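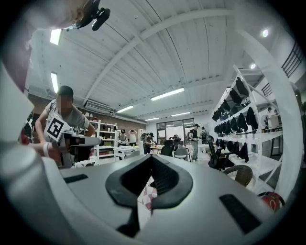
*White fabric with a pink and red pattern.*

# Bellis — a little collection of fabric pattern notes

Hello! Bellis is my spreadsheet of printed fabric patterns, kept as one big CSV because I got fed up with losing scraps of paper in the sewing box. I started it in April with 200 rows and it now has 700. I'd love to reach 1,000, but I'm slow at typing and I keep stopping to sew things.

Last updated October 6, 2026.

## What's in it

Each row is one print. There are 7 columns:

- `id` — just a number, don't read anything into it
- `name` — the name on the selvedge, or whatever I called it
- `ground` — the background colour
- `colours` — everything else, separated by semicolons
- `motif` — floral, stripe, dot, check, other
- `repeat_cm` — height of the repeat, measured with a tape
- `source` — which pile it came from

The sources are `roko` (a big bag of remnants from the Roko market stall), `steva` (old Steva sample books, lovely things, very dusty) and `mine`.

## Things to watch out for

Colours are my words, so "rust" and "brick" both turn up and I couldn't tell you where one stops. Pink and red were the worst! I've gone back over those twice and still change my mind depending on the lamp.

`repeat_cm` is blank for small scraps. Please don't read blank as zero — I did that myself in a chart and got some very odd florals.

A few Steva names have accents that Excel mangles. Open the file as UTF-8 and they come out fine.

## Using it

Any spreadsheet program will do. If you want to sort by colour, the `risuvetti` folder has a small script that splits the `colours` column into one row per colour. It needs Python and nothing else.

Use the data for whatever you like, quilts included. If you spot a mistake, open an issue with the `id` in the title and I'll get to it when I'm next at the computer.

## To do

- finish the second Steva book
- split "other" into something more useful (paisley, at least)
- decide about brick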